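Wrap, rolls and the right drawer: a kitchen storage interview
July. By Merle Kingi 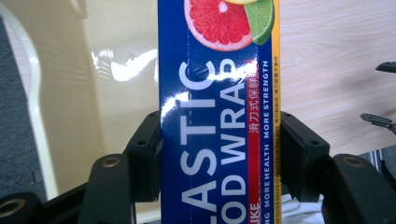
Dymphna Lenihan fits out kitchen stores for Quinlan, and most of her work concerns depth. "A standard drawer is too shallow for a carton and too deep for a lid," she said. She keeps film upright in a narrow bay, with foil and baking paper beside it. The blue carton of plastic food wrap, with grapefruit and lime printed near one end, is a slide-cutter type, and its lettering runs along the length. Stood on end, it has to be read sideways. Lenihan does not mind. "You find it by colour. The words are for the shop."

Her bays are 70 mm wide, with a 13 mm lip at the front. "Any lower and the carton tips when the drawer shuts – any higher and you catch your knuckles." She tested the lip over almost 1000 openings at the Oltitari workshop.

For slide cutters she has one rule: keep the cutter end up. "Grit in the track is what ruins them."

Comments

Tamsin: Is the lip glued or screwed?

R. Odell: Ours lie flat on a shelf. Never had one jam.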